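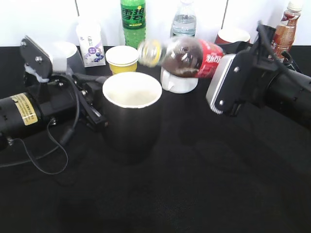
Figure 2. The pouring cell during a bottle task: left arm on the steel mug, right arm on the cola bottle.

Kyung-tae Ham
June

4. Keeping the pouring cell going

I look after the two-arm cell we call Breleo, and this section covers what it takes to keep it fit for use between sets of runs. The other Grultetitz papers tend to skip this part, and I wish they hadn't, as it would have saved me most of a spring.

The finger pads come first. Bare metal on a steel mug is a poor match - the mug creeps round as soon as any weight goes into it - so we cover the contact faces. On the left gripper (Figure 2) the upper finger has a white wrap near its tip, and the right one carries a light grey and white pad fixed to a flat plate. I started out changing the wrap whenever it looked tatty, and that was a mistake! It goes slippery well before it goes tatty. We now swap it every 200 grasps whatever it looks like, and I wipe the pads with a barely damp cloth at the start of each morning.

The screws are the next thing. They hold the gripper plates together and they do work loose, more on the right arm than the left, which I put down to all the tipping. We lost 27 runs to one loose plate before I found it (I had been blaming the wrist joint, and had half the arm apart on the bench by then). Choo, our logging script, now stops after every set and won't carry on until I've ticked a box to say I've been round with the driver. It's annoying and it works.

Cables took longer to get right. Each arm has a black cable on the outside, and the left one hangs down over the table in a wide loop. I did try tying it in close. It looked much smarter, and then the arm reached for the far side and the tie pulled the plug half out. So the slack stays, and before a new task I drive each arm by hand to the ends of its reach and watch that the loop doesn't catch on the cups.

The table itself is matt black and shows every splash once the light is low enough, so I check it with a torch. Sugar is the real enemy here. Dried cola on a pad will hold a paper cup just long enough to tip it over when the fingers open, and the Miltis force readings look perfectly normal while it does so. After any spill I clean both grippers, put the cups back on their marks and repeat the hand-driven check.

Of the 249 runs kept for Section 5, all were made with this routine in place.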